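10/08/2020

Back on the Oria tablets, and what a good day it was. Writing this up while the bath drains.

For anyone picking up the book cold: Oria is a plain paracetamol tablet, 500 mg, made by Clalla and sold on by the wholesaler Jollia. Lot 3278 went out in two kinds of packing. The home market got foil on both sides. The export packs got clear blister with foil only on the back. Same tablets, same press, same week as far as the paperwork goes. What we want to know is whether the cheaper blister lets the tablets go off in a hot, damp storeroom, and whether a pharmacist at the far end would have any way of telling.

Signe Kragh has got us 300 tablets of each packing, all the same lot, with the cartons and leaflets kept. I can't say how pleased I am about the cartons. Last time we had loose strips in a bag with a lot number written on in biro and spent half the autumn arguing about where they'd come from.

Bath: the old Bergmann, six vessels, paddles. I levelled it again before starting because vessel four has been reading a touch high since the move. Turned out one foot had been wound right up. Put it back, checked the shafts with the little gauge, wobble fine on all six. Please don't slide the bath along the bench to get at the socket behind it. There's an extension lead in the bottom drawer now.

Buffer made fresh, pH 5.8, and degassed properly this time by warming and filtering under vacuum. I am now a complete convert to doing this first thing and not while the tablets sit waiting! On the last run the small bubbles sat on the tablets and held them up off the bottom, and the curves were all over the place. Today they dropped straight down and stayed there.

Run one, foil/foil straight from the carton. Lovely. All six vessels bunched together so tightly that the lines on the plot look like one line drawn with a thick pen. Everything well past the limit by the time the limit applies.

Run two, clear blister straight from the carton, no storage. Same again, near enough. I laid the two plots over each other on the window and couldn't pick them apart. So whatever we find later, the two packings started from the same place, and we can say so with data behind it.

Run three, clear blister after the hot cabinet. Now it gets interesting. The tablets look perfectly all right. No colour, no spots, edges crisp. They are harder, though: you can feel it with a thumbnail, and the hardness tester agrees on every one I put in. In the bath they don't fall apart in the way the fresh ones do. They go soft at the rim, shed a bit, and then a core sits under the paddle and goes round and round. Two of the vessels still had a core at the sampling time. Two others were over the limit, only just, and the last pair under. By the book that's a fail at first stage and we go on to second stage with another six.

Run four, foil/foil after the same time in the same cabinet. Back to the thick pen line! I did a little dance. The cabinet was hot and damp for both and only the clear ones changed.

A few cautions to myself before I get carried away.

The content is fine. I assayed the hard ones and the paracetamol is all there. So a lab that only grinds the tablet up and measures what's in it would pass the whole lot without blinking. That's the bit I find fascinating, and it's also the bit that ought to worry people. A tablet can have the right amount of medicine in it and still give it up too slowly to do what the patient took it for.

One cabinet, one shelf. The clear strips were at the front and the foil at the back. I don't think the shelf matters but I'd like to swap them and be sure. Probes in both places next time.

We haven't looked at the binder. My guess is that the starch is taking up water and the tablet sets as it dries again at the weekend when the cabinet cycles. If so, holding it steady might give a milder result than cycling it, and a real storeroom cycles every day. Easy to test. Would be a very nice little side study for somebody.

And it is one lot. I'd dearly like a second.

On the paper side. Svend Bjarnason went through the leaflets with me over lunch and found that the export leaflet says "store in a cool dry place" and the home one gives a temperature. No temperature anywhere on the export carton. The expiry date is the same on both. So the maker has given the thinner packing the same shelf life as the better one and told the buyer less about how to keep it. I'm not going to write anything here about why. There may be a stability file at Clalla that covers the clear blister perfectly well, and if there is, I'd love to read it. Signe has asked for it by letter. Jollia say they only handle sealed cartons and hold no data of their own, fair enough, but they did send the transport records without being chased, and those are much fuller than I expected. There are temperatures in there for most of the sea leg.

Bergþóra Hallgrímsson rang about how the batch release was signed. Her point was that the release certificate covers the tablets as pressed and was signed before packing, so the same sheet went into both folders. I'd missed that entirely. Copy of the certificate is taped inside the back cover.

Second stage run started after lunch with six more from the hot clear strips. I pulled at the usual times and filtered straight away through the small discs, throwing away the first bit of each. Absorbance read at 243 nm. Blank was clean. One syringe leaked at the third pull in vessel two and I've marked that point with a cross. It isn't used in the average and the sheet says so.

Result: average of all twelve is under the line. So it fails second stage as well, and by enough that the leaky syringe makes no odds either way. Third stage tomorrow for completeness. I want it done by the book all the way down so there's no loose thread for anyone to pull at. 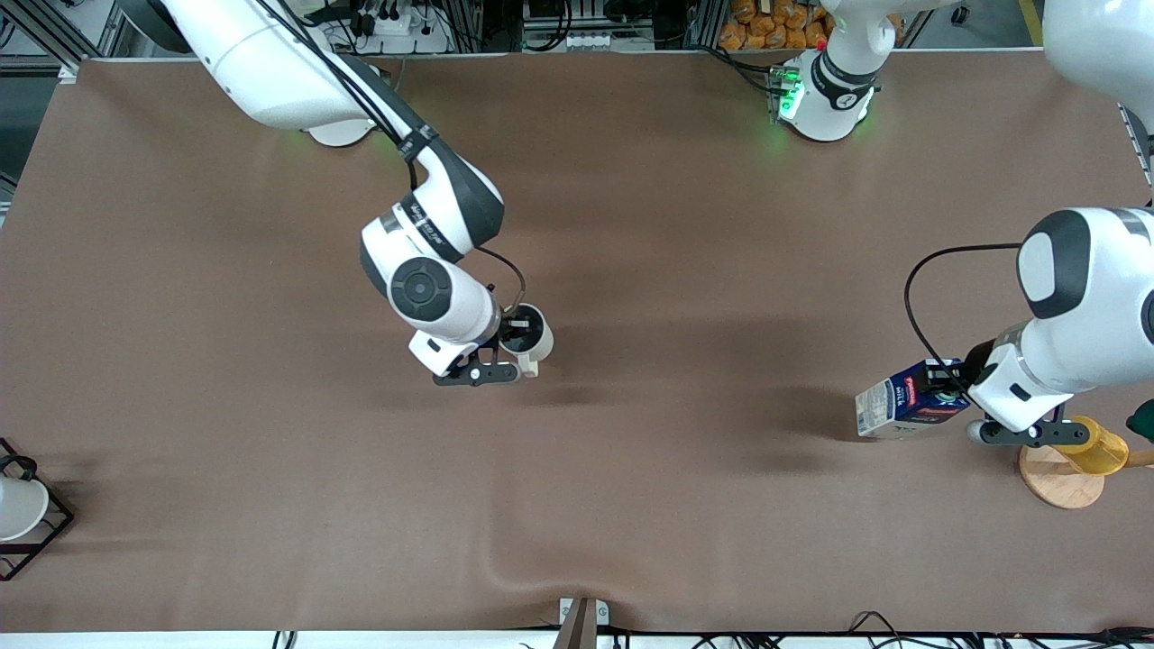 Védís Bergmann isn't convinced by the cabinet. She has read the plots and accepts them, but says we have shown what a hot cabinet does to a clear blister and nothing yet about a storeroom, and that a reader from the trade will go for that first. She would keep strips in an ordinary cupboard somewhere properly humid for a full season, with a logger beside them, and test those before anything goes in a report. She'd also have somebody else run the bath without knowing which strips are which.

She's right on both and I'm cross I hadn't set up the blind run already. It costs nothing. Eyvindur Holst has offered to pop the tablets out and put them into numbered pots, and keep the key in an envelope until I've handed over the readings. The hard ones might give themselves away to the thumb, so he'll tip them in and I'll keep my hands off. We'll start that as soon as third stage is out of the way.

The season in a cupboard is slower. If the strips go out now we'd have the first ones back in October, so no reason to wait. Loggers: set them to read every hour and leave the lids unsealed. The batteries should manage 48 weeks at that rate according to the sheet in the box, far longer than we need.

Things to do, not in order:

Third stage, hot clear strips.
Swap shelf positions in the cabinet, probe front and back.
Steady versus cycling humidity, small set only, don't use up the cartoned stock.
Weigh strips unopened before and after. Should have been doing this from the start, water going in has to show up somewhere.
Ask Signe whether a second lot can be had in both packings.
Order filter discs, we're into the last bag.
New syringe for vessel two.

One more thing, the unopened strip weights. I did try a handful from the cabinet just now, against fresh ones from the same carton, and the clear strips are heavier and the foil strips aren't. Crude, on the top-pan balance with the door open, so I'm not entering the numbers. But it points the right way and I'll do it properly in the morning before the room warms up.

Bath rinsed, paddles in the rack, cabinet left running.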